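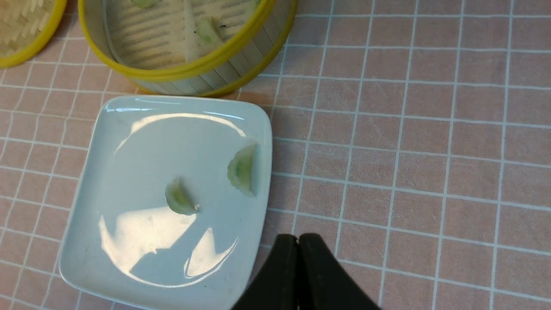
*Two on the plate, basket's right behind it. Green filling, pink tablecloth, good enough for my kitchen.*

**hamia_steams** wrote:

My question for the dumpling board is about wrappers. I've been making the see-through kind since January (wheat starch and tapioca, boiling water, the usual swearing) and I can get them translucent or I can get them to hold a pleat. Getting both costs me half the batch. Filling is chive, salted and squeezed. 118 g wheat starch to 137 g water. What am I doing wrong, besides taking up a hobby?

---

**lorne_marchand** wrote:

Your water is low. I go 134 to 100 starch and the dough feels like an earlobe. Also you are pleating too slowly. It stiffens while you admire it.

---

**VKurup** wrote:

> the dough feels like an earlobe

Every dumpling thread gets to earlobes eventually.

I disagree about the water. At 134 mine slumped through the slats and I had to chisel supper out of the basket. The crescents on that plate are holding their shape fine. One of them is practically standing up. I'd leave the ratio alone and look at the resting time. Five minutes under a bowl, then knead it again with a little oil.

---

**lorne_marchand** wrote:

Slumping through the slats is a liner problem. Were you using a liner?

---

**VKurup** wrote:

I was using a cabbage leaf, like a person with cabbage.

---

**georges_m** wrote:

Can we talk about the plate? Glossy ceramic is the worst thing you can put these on. They grab it, you lift, and the bottom stays behind with the chives. Brush the plate with oil or eat straight from the basket.

---

**hamia_steams** wrote:

Georges, I own four plates and they are all glossy. The oil I can do.

Lorne, I tried your number this afternoon. Beautiful and clear, and the pleats relaxed into something like a sock. Vasanthi, the rest under a bowl helped a lot. I lost three instead of nine.

---

**lorne_marchand** wrote:

Did you weigh the water before or after it boiled?

---

**hamia_steams** wrote:

Before.

---

**lorne_marchand** wrote:

Well then you didn't try my number.

---

**ShirleyT_Nemstead** wrote:

I've made maybe 1000 of these and never weighed the water once. Pour until it looks wrong, stir until it looks right. Roll them smaller than you think and pinch from the middle out. Where did you get the steamer? Mine has gone gray and smells like a boathouse.

---

**hamia_steams** wrote:

The grocery behind the laundromat, bottom shelf, next to the mops. Going to try pinching from the middle with the next batch. Lorne, I'll weigh it after.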